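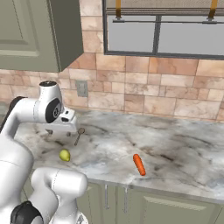
How to Check a Simulated Kitchen Task Before You Trust Its Score

Home Guides Standards Notes Contact

Search this site Enter keywords Go

By Casimiro Miranda
Updated 12/29/21

I get sent a lot of success rates. Most of them come from simulated kitchens, and most arrive with a sentence about the task being run "according to good practice." When I ask whose practice, I usually get a link to a style guide for naming files.

There are real safety standards for robot arms, and they are worth reading. They won't tell you whether a simulated pick-up of a carrot was a fair test. For that you have to do your own checking, and the steps below are what we use at Rilbridge. They are dull. Plan on an afternoon for the first task.

Step 1. Write the rule for success before you run anything

Put it in one sentence that a stranger could apply. "Robot picks up the spoon" is not a rule. "The spoon is held clear of the counter for three seconds with both fingers touching it" is closer. Save the sentence with the task and lock it. If you change it later, the old scores are dead and should be labeled that way.

Step 2. Read the objects, then read the contacts

A lemon, a carrot and a spoon on a marble counter look like an easy set. They are three different problems. The lemon can roll. The carrot tapers, so a grip that works near the thick end may fail further down. The spoon is thin and lies close to the stone, and the fingers have very little room to get around it.

Open the collision shapes for each one. I have seen a spoon whose contact shape was a plain box much taller than the spoon itself, and the arm was happily gripping air. It scored very well.

Step 3. Check the friction and mass values

Somebody typed these in. Find out who, and from what. If the answer is "defaults," write "defaults" in the report. Then double the friction, halve it, and run the task again at each setting. A score that falls apart under that treatment was mostly a score for the friction value.

Step 4. Move things

Shift every object's starting place and turn it to a new angle for each run. Fix the list of starting seeds ahead of time and publish it with the results. We use 149 starts per object. The number has no magic in it, but it's hard to fake by hand and it fits in an overnight batch.

Leave the cabinets and backsplash alone in the first round. Change the lighting and the finishes in a second round and report that separately. Mixing the two makes a failure nearly impossible to trace.

Step 5. Watch the failures

Watch all of them if you can, and at least 27 if you can't, picked by a random draw. Tag each one: missed grasp, slip, collision with the counter, bad physics, bad rule. The last two tags belong to you and not to the robot. When Pongsak Meesuk went back through our Minent runs in April, 13 of the failures had been marked wrong by our own checker. The arm had done the job. I would have bet money against that.

Watch some successes too – people skip this, and it's where the box-shaped spoons are hiding.

Step 6. Put limits on the arm

A simulated arm will press its fingers into a stone counter all day without complaint. Set a force limit and a speed limit that match the arm you plan to use, and count any run that goes over as a failure. Expect the score to drop. If someone argues for taking the limits out, ask them to put that request in writing.

Step 7. Report the whole thing

List the rule, the seeds, the settings, the number of runs, and the failures by tag. Ours for Minent came to 3886 runs, including the embarrassing ones. Don't call it a safety result. A simulator score says nothing about a person reaching across the counter, and I don't care how good the window light looks.

If you follow all seven steps you'll have a number you can defend in a meeting. Whether it holds up on a real counter is a separate test, with its own rule to write first.

Related guides
Naming and locking task rules
Bustamante gripper notes: finger contact settings
Why we stopped using the Sirent checklist
Force limits for tabletop arms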